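Search tickets and articles Search Clear

Ticket: Receipt printer at front counter drops out, prints half a receipt then nothing
Site: Brosley, front counter
Opened by: Lucienne Tanguy
Assigned: Monique Ferrand
Status: Closed (see last entry)

Lucienne Tanguy
Printer at the front counter keeps going offline. Druvimero says "device not found", I click retry, sometimes it works. Sometimes prints the top half of the receipt and stops after the store address. Started Sunday. We had a line out the door and I was writing receipts by hand. Please call the counter, not the office, no one is in the office before 10.

Monique Ferrand
Got it. Quick ones first:
- which printer, the Nelta or the old one?
- does the light on the front go off or does it blink?
- is the paper door fully shut, it has to click on both sides
- anything moved on the counter lately?

Lucienne Tanguy
Nelta. Light goes off completely, then comes back by itself. Door is shut. Counter got cleaned Saturday night and the screen was moved over to make room for the gift card stand. Everything is where it was apart from that.

Monique Ferrand
Light off = losing power or the connection is resetting, not a Druvimero problem. Not ruling out Druvimero though, it does get stuck after a dropout and then you see the error even when the printer is fine. So maybe two things at once.

For now when it happens:
1. Leave the sale open, don't void it
2. Wait for the light
3. Settings > Devices > Receipt > Reconnect
4. Reprint last

Don't restart the whole till, takes forever and you lose the held sales.

Lucienne Tanguy
Ok that works but I did it 5 times before lunch.

Monique Ferrand
Logged in remotely. Notes so I don't lose them:

- Device log shows the printer leaving and coming back, gap is 2 or 3 seconds each time. 29 dropouts since opening. That's a lot
- Power saving was on for the USB ports. Turned it off. Should of been off from the install
- Driver is current
- Druvimero receipt queue had 3 stuck jobs, cleared
- Test page ok, long test page ok, logo prints ok
- Cash drawer opens on print, ok

Leave it through the afternoon and tell me.

Lucienne Tanguy
Better for an hour then same thing. It does it when I open the drawer. Not every time. Customer leaned on the counter and it went too.

Monique Ferrand
Ok that's useful. Drawer + leaning = something physical. Cable or the power plug. Passing to Gwenaël, he's at your site this afternoon for the label printer anyway.

Gwenaël Tessier
On site 2:40 pm.

Power brick is fine, seated, not warm. Swapped it with my spare anyway, no change, put the original back.

USB cable: goes from the printer straight down the back of the counter through the hole, pulled tight. No slack at all. When the screen moved over, the cable bundle went with it. Now the plug sits crooked in the printer, you can see it tip when the drawer slides. Wiggled it, light went off right away. Did that a few times to be sure, every time.

Also the bundle is taped together with about a mile of packing tape. Power, network, drawer and printer all in one lump. Somebody pulls on one and all four move.

Have not got a longer cable in the van. Leaving it with the plug pushed in and the bundle lifted onto the shelf so the weight is off. Should hold until tomorrow if no one moves the gift card stand.

Lucienne Tanguy
Someone moved the gift card stand.

Monique Ferrand
Of course. Ok, Albane, do we have a longer USB lead at Rolland? Need the square end for the printer. The locking kind if there is one.

Albane Boyer
Have two in the drawer here, both the long ones. No locking. Will send both over with the morning delivery, marked for Lucienne. Also putting in a bag of ties, the small ones. Please can we get the bag back this time.

Monique Ferrand
Thanks. Gwenaël, when you redo it can you not just plug it in and go. Same fault at Rolland last July, new cable fixed it for a week and then it came back, since the weight was still hanging off the plug. What I'd like:

- tape off, all of it
- printer USB on its own, away from the drawer cable
- leave a proper loop of slack before the plug
- tie it to something fixed near the plug, so a tug lands on the tie and the connector doesn't feel it
- don't crank the tie down, should be able to turn the cable a bit in it
- drawer cable needs its own slack, check with drawer all the way out

Wen-hsiung Kwan
Jumping in, I wrote the cable page in the counter guide. It says "tidy cables behind the counter" and that's all it says, so people tape them. I'll fix the wording. Can you give me the steps as you do them?

Gwenaël Tessier
Done this morning. 9:15 to 9:50, between customers.

- tape removed, took longer than anything else
- new USB lead in, old one cut and binned so it doesn't get reused
- loop left behind the printer
- tie on the back rail of the stand, close to the plug
- drawer cable rerouted along the other side
- network cable had a broken clip, replaced, not related but it was on its way out
- opened and shut the drawer hard a bunch of times, light stayed on
- leaned on the counter, also fine
- printed a long receipt with the drawer open, ok

Moved the gift card stand back and forth on purpose. Still ok.

Wen-hsiung Kwan
Page draft is below, tell me if anything's wrong.

COUNTER GUIDE, CABLES (draft)
Give every cable its own slack. Before the plug, leave a loop big enough that the device can slide to the edge of its shelf without the cable going tight. Tie the cable to a fixed part close to the plug. No tape. Pull the drawer fully open and check nothing moves at the printer end.

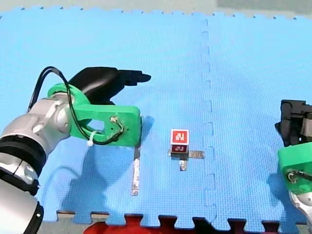 Black cable looped over a green bracket, small white tie on the bracket face.

If a plug tips when you touch the cable, stop and raise a ticket. Pushing it back in will only get you to the end of the shift.

Monique Ferrand
Good. Add that the printer should be off when they swap the lead. And change "raise a ticket" to "call", the counters never raise tickets.

Wen-hsiung Kwan
Changed both. Live in the guide now.

Lucienne Tanguy
No dropouts today. None yesterday afternoon either. The receipts are a little faint on the left side but I think thats the roll.

Monique Ferrand
Device log is clean since 9:50 yesterday. Power saving still off. Faint on the left: try a new roll first, if it's still faint wipe the print head with the cleaning card, there's one in the lid of the paper box. New ticket if that doesn't do it.

Closing. Cause: strain on USB plug after the screen was moved, plus power saving on. Brosley back counter has the same taped bundle, Gwenaël to redo on next visit.

Albane Boyer
Bag of ties?

Gwenaël Tessier
In the van. Bringing it over.

We use cookies to keep you signed in and remember your ticket filters. Accept Manage settings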